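Brovura Home Handling Project
Progress report to the Clernel fund
April 29, 2018

Summary

The second stage of the grant is on schedule. The target was 600 recorded demonstrations of picking up cups by the end of April, and we have them. Training on the full set has started. We are asking for one change to the plan, explained under Next period.

How the demonstrations are made

A person holds the gripper by hand, moves it to a cup, closes it, lifts, and sets the cup down again. The camera on the tool records the approach and the grasp from the gripper's side. No arm is needed at this stage. Nishad, our recording software, stores each try as a separate file, and the operator marks it as good or bad right after it ends.

We moved from the lab bench to furnished rooms at the start of this period. On the bench the background was plain gray board, and the first model did poorly as soon as anything else was in view. The room recordings use patterned tablecloths and leave the shelves and cabinets as they are. Cups are laid on their sides, which is the harder case, and their colors and spacing are varied.
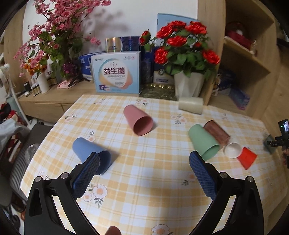
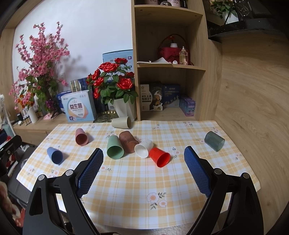

Eight cups on the flowered cloth, seen from the tool in both views.

Results so far

The model trained on the first part of the set picks up a single cup lying on its side in most tries when there is open space around it. Cups that touch each other are still a problem. The gripper tends to go for the gap between two cups and pushes both. Translucent cups are missed more often than solid ones, mainly when the cloth under them has a busy print.

The new pads from Flevora hold better than the old smooth ones — we have stopped using the old ones on all tools. The pivot pins need to be checked for play every 30 hours of use. We learned this after two days of recordings had to be redone, and the check is now on the operators' daily sheet.

Staff and time

Training a new operator takes 2 sessions. Most bad tries come from moving too fast in the last part of the approach, and slowing down there is now the main point of the first session.

Next period

We would like to move 16 hours of recording time from single cups to groups of touching cups. The total cost does not change. Remote control of the arm will begin once the wrist mount is delivered, and the same cup layouts will be used so the two methods can be compared. The spending table will be sent separately.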